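Kitchen automation at Vomwood: questions from staff

These are the questions that came up most often at the site meetings and in the suggestions box. The page is updated when something changes. If your question is not answered, ask your shift lead or write to the facilities desk.

What is being automated?

The routine work in the staff kitchens: putting items away, opening and closing drawers, clearing worktops and moving light things from one place to another. The robots are supplied by Brotix and looked after on site by the Clomus facilities team. Cooking, food preparation for events and anything involving knives or hot liquids stay with people.

Which kitchens are included?

There are 14 staff kitchens at Vomwood and 6 of them are in the first stage. The kitchens in the Čierny building are not included, as the doorways there are too narrow for the base. A second stage has been discussed but no decision has been made.

Will anyone lose their job?

No posts are being removed in the first stage. The kitchen team has 18 people and that number stays the same until the review in June. Any proposal to change it after that would go to full consultation first.

How do the kitchen team's duties change?

Less time goes on tidying and more on stock, deliveries and checking the robot's work. Each early shift now begins with a walk round the kitchens, and anything the robot has left undone is noted on the sheet by the door. Two people per shift are trained to stop and restart it. Training is done in paid hours.

Does the extra training affect my pay grade?

It can. Staff who complete both parts of the operator course move up one step on the scale from the month after they finish. Staff who prefer not to take the course keep their present grade and duties.

Who is responsible if it breaks something?

Clomus. Staff will not be charged or marked down for damage caused by the robot, including during a shift when they were the trained operator. Report it the same day on extension 922 and leave the pieces where they are if it is safe to do so.

What does the work look like?

Most of it is slow and ordinary. Drawers take up a good deal of the time, as the gripper has to be lined up with the front before it can pull or push. 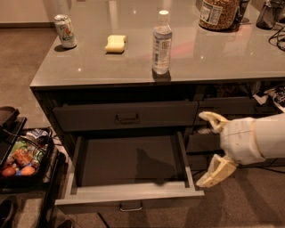 The gripper beside an open lower drawer in the kitchen island, with a can, a sponge and a water bottle on the worktop.

Can I use the kitchen while it is working?

Yes, but keep out of reach of the arm and don't take things from a drawer it is working on. If you need that drawer, press the pause button on the base and wait for the arm to stop. Press it again when you have finished.

Should I leave my things on the worktop?

Please put your name on anything you want kept. Unlabelled food and drink may be put away. Mugs are moved to the sink side – they are not washed by the robot.

Does it record us?

It has cameras, which it needs in order to find objects. The pictures are not used for timekeeping or for judging anyone's performance, and line managers have no access to them. The full privacy notice is available from the facilities desk.

Can I ask for it to be switched off?

Any trained operator can stop it at any time and does not have to give a reason. Requests for quiet hours in a particular kitchen go to the facilities desk, and are normally answered before the next rota is published.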